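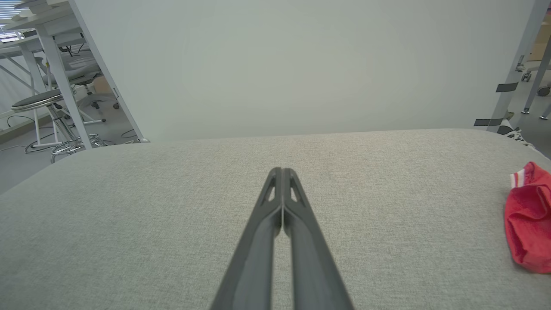 One reader wrote in after the last issue to say that the upgrade had gone perfectly, apart from the sound, the remote, the clock and the film collection. The picture, she added, was lovely. Several others wrote something similar at less length, and one sent only the word "Well?", so the bulk of this month's software item goes on Irunley 7 and what it does to a box under the television that was minding its own business.

For those who have joined us lately, Irunley is the small Linux system that starts up straight into a media player and tries hard never to show you anything else. It runs on old desktops, on most of the little single-board computers, and on a surprising number of machines that were thrown out by offices. Version 6 lasted us a good long while. Version 7 came out of testing in February, and the automatic updater has been offering it ever since with the patience of a dog holding a lead.

The film collection first, as it produced the most post. Irunley 7 keeps its library in a new format. When it starts for the first time it converts the old one, and while it does so it shows a plain dark screen with no bar, no percentage and no message. On my own box, with about 300 films and a lot of television I have no intention of watching, this took 47 minutes. I know the figure because I spent them standing up. Several of you pulled the plug at the ten-minute mark, as any sane person would, and that leaves the library half converted and the menu showing every film as "Unknown".

If you are in that position, your films are fine. They are files on a disk and Irunley hasn't touched them. What has gone is the list. Go to Settings, then Library, then Maintenance, choose "Discard and rebuild", and go and cook something. You will lose your record of what you had watched, unless you made a backup beforehand. The backup tool is in the same menu, one line down, and I mention it for the benefit of those who haven't upgraded yet and will not use it.

The sound is simpler. Version 7 has dropped the old sound system and put in a new one, and the new one decides for itself which output you want. Its guess is usually the headphone socket on the back of the machine, which hardly anyone has used since the machine was bought. Under Settings, Audio, Output, you will find a list of everything in the computer capable of making a noise. Pick the one with HDMI in its name. If there are two of those, pick the other one. I have tried this on three boxes now and the other one was right each time, including after I had allowed for it.

People with an amplifier between the box and the television have one further step. Passthrough is switched off by the upgrade even if you had it on, and the individual formats beneath it are switched off too. Turn on only those your amplifier can decode. Turning on all of them will give you silence with some films and a noise like frying with others.

Remotes, then. Infrared remotes that worked under version 6 should work under version 7, provided you never altered the key map. If you did alter it, your file has been kept and is being ignored. It now has to live in a folder called "input" in place of the old "remote" folder, and it needs the extension .map on the end. Move it, rename it, restart. Owners of the Friesen remote (the long thin one with the rubber back button) will find that the back button now opens the weather. There is a fix for this in the testing branch. Until it arrives in the main release you can map the button by hand, or take more interest in the weather.

The clock was our reader's own discovery and I had missed it. Irunley 7 sets the time from the network, as before, but it no longer guesses your time zone from the language you chose at installation. Anyone who did not set a zone is put on Universal Time, and will be right for part of the year and an hour out for the rest. If you record live television this matters rather a lot. One box in my house recorded the first hour of something I didn't want and stopped neatly as the thing I did want began.

Now for what you get in exchange, as it can't all be complaints. Starting up is a good deal quicker. The old spare-room machine used to take 62 seconds from button to menu and is now ready before I have found the other shoe. Scrolling through a long list of albums no longer stutters. Subtitles can be moved up and down while the film is playing, which I have wanted for years and have used twice. The picture is better on newer televisions, particularly in dark scenes, where I can now see clearly that very little is going on.

Skins are a mixed story. The standard one has been tidied and is pleasant enough. Sterkum, which many of you use for its large type, works in version 7 so long as you take the update to the skin before you upgrade the system. Do it the other way round and you will get large type and no menu for it to be in. Vambridge has not been updated at all and its page has gone quiet. I was fond of Vambridge -- it was the only skin that put the search box where a person might look for it -- but I can't recommend waiting for it.

A word on add-ons. Anything written for version 5 or before is switched off during the upgrade and marked as broken, and most of it really is. The ones for radio, podcasts and photographs are all fine. The add-on directory inside Irunley has a new filter that hides the dead ones, and it is off by default, so your first visit will look like a shop after a flood. Turn the filter on from the side menu.

Should you upgrade? If your box is 32-bit you can't, and the updater ought not to be offering it, though on two machines I know of it did. It fails politely and leaves you where you were. If you have less than 100 megabytes free on the system partition it fails less politely, so clear out the old thumbnails first. Everyone else can go ahead when they have a free evening and no one in the house is halfway through a series.

Staying on version 6 is also perfectly respectable. It will get security fixes until the next big release. To stop the reminder, go to Settings, System, Updates, and change "Automatic" to "Manual". The reminder will appear once more after that to ask whether you are sure.

Next month's item was going to be on network shares, and will be if my own can be persuaded to reappear. Questions to the usual address, please, with the version number and the make of the machine. The reader who wrote "Well?" is asked to supply both.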